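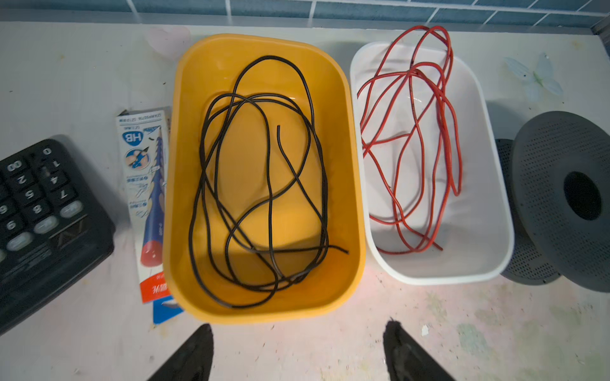
Black cable in the yellow tray, on the counter.

My doctor, Gizella Erdős, wrote "migraine, chronic" in my papers in December, and since then I read everything I can find about CBD oil. I am not a medical person, so please take this post only as my own notes.

The first thing I learned is that the word "oil" says very little. My cousin Magdolna gave me a bottle of Tiluvmont, 600 mg on the label, and I thought this was the strength of one spoon. It is the whole bottle! I had to ask the pharmacist in Fletwood how many drops I may take, and she wanted to see the list of my other tablets before she answered. I take a blood pressure tablet, so she sent me back to Dr Erdős with a question written on paper.

The doctor was not against it, but she was also not enthusiastic. She said the studies for migraine are small and that I should keep a diary. I have now 11 days in it. On two of them I had a strong headache, on the others a weak one or nothing. Before, I never wrote down anything, therefore I cannot compare – a pity.

The price is also a matter. Around 209 pounds for a few months is a lot for me, and the insurance pays nothing. I will write again when the bottle is finished.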